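Homden House Sitting - Questions we get a lot

Updated 26 Oct 2024. If yours isn't on here, email So-ying and she'll get back to you, usually same night, sometimes not in December.

Booking

How far ahead do I need to book?

Depends. School holidays, as early as you can. Christmas goes first, then Easter. Rest of the year a fortnight is normally fine. Last minute, just ask. Worst we can say is no.

Is there a minimum stay?

Two nights. Over Christmas and New Year it's longer, ask for the dates. We don't do single nights any more, sorry, the travel and the key handover kill it.

Do you do drop-in visits instead?

Yes, Homden and Jadham only. Feed, water, litter, bins, bring the mail in. Not walks. If the dog needs a proper walk you want an overnight sit.

Can I meet the sitter first?

You have to. Either at your place or on a video call. Your place is better if there's a nervous animal. Allow half an hour, have the leads and food out so we can go through it all in one hit.

What if I need to cancel?

Let us know in writing, a text is fine. More than a week out, full deposit back. Less than a week, we keep the deposit but you can put it towards another sit in the next year. December bookings are different, deposit is not refundable once you've had the confirmation email. We've usually turned other people away by then.

My flight got changed and I'll be home late. Now what?

Text the sitter straight away, then us. Most times they can stay on. If they can't we send someone else over. Extra night is charged at the normal rate, no penalty.

Money

What does it cost?

Price list is on the other page. Goes by nights and number of animals. Gardens and pools are extra if they need more than a quick hose or a skim.

How much is the deposit?

A third, to hold the dates. Balance due the day before you leave. Bank transfer prefered. Card is ok but there's a surcharge.

Do you charge for fish?

No. One tank, free. Three tanks and a pond, we'll have a chat.

Is there a bond?

Not for you. Sitters are covered by our policy, with a $1,000 excess, and we pay that if something gets broken and it's our fault. Doesn't cover normal wear, or stuff the cat did. Cat stuff is between you and the cat.

The house

Where does the sitter sleep?

Wherever you say. Spare room, your room, sofa bed if it's a decent one. Tell us at booking, some of our sitters have bad backs and won't do a sofa bed.

Do I need to make up the bed?

Please. Clean fitted sheet, top sheet, doona, two pillows. Doesn't need to be ironed or look like a hotel. If you're flat out, strip it and leave the clean set on the mattress and the sitter can do it. Sitters can bring their own linen too but ask first, they need to know what size.

And when I get back?

Sitter strips their bed on the last morning and puts the sheets on if there's time, or leaves them in the laundry. Towels same. If you want the bed made up again fresh say so and leave a second set out. Somewhere obvious. Not the top of the linen cupboard.

Will the sitter clean?

They'll leave it how they found it. Dishes, floors where the animals have been, bathroom wiped over. They won't do your windows or the oven. If you want a proper clean before you're home we can put you on to someone in Stavik.

Can the sitter use the kitchen, wifi, telly?

Yes to all, assumed unless you tell us otherwise. Leave the wifi password on paper. Sitters bring thier own food but milk in the fridge on the first night is always nice.

Air con and heating?

Reasonable use. If you've got rules about it, write them down. Solar people, tell us when to run the dishwasher and we'll stick to it.

Can the sitter have visitors?

No. Unless you've ok'd it in writing. Same with bringing their own dog.

I have cameras.

Fine outside. Inside, you have to tell us where, and they go off in the bedroom and bathroom, no exceptions. We've pulled sitters out over this and will do it again.

Animals

What animals do you take?

Dogs, cats, chooks, rabbits, guinea pigs, birds, fish. Horses and goats if we've got someone on who knows them, which at the moment is one person and she's popular. No snakes. So-ying is working on it.

My dog sleeps on the bed. Is that a problem?

Not for most. Tick the box on the form. If the dog has its own blanket that goes on top, leave it out where we can find it. And tell us if he's a growler when you roll over.

Can you give medication?

Tablets, drops, creams, yes. Needles, some sitters. Put everything in one spot with the dose written on a bit of paper. Vet's number too.

What happens in an emergency?

Sitter rings your vet, then you, then us. If we can't get hold of you the vet decides, up to the limit on your form. Please actually fill in the limit. Half the forms come back with it blank.

Do you take puppies?

Over six months. Younger than that we do it case by case and they can't be left alone at all so it costs more.

Keys and other bits

How do I get you the keys?

Two sets, at the meeting. One for the sitter, one stays with us in the safe. Lockbox is fine for the second set. Under the pot plant is not.

What areas do you cover?

Homden, Jadham, Stavik and most of the places between. Further out add a travel fee.

Who runs this?

So-ying Kao. Kao Pet Care was the old name, same people, same phone number. If you've got the old magnet on your fridge it still works.

How do I become a sitter?

Police check, two references, and come and have a cup of tea. We're full up for summer but looking for people from Febuary on, espeically anyone good with birds.
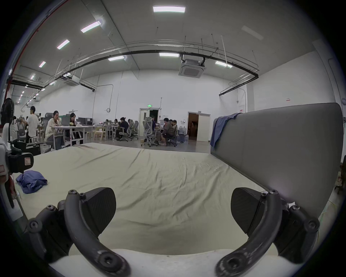 Beige fitted sheet on the bed.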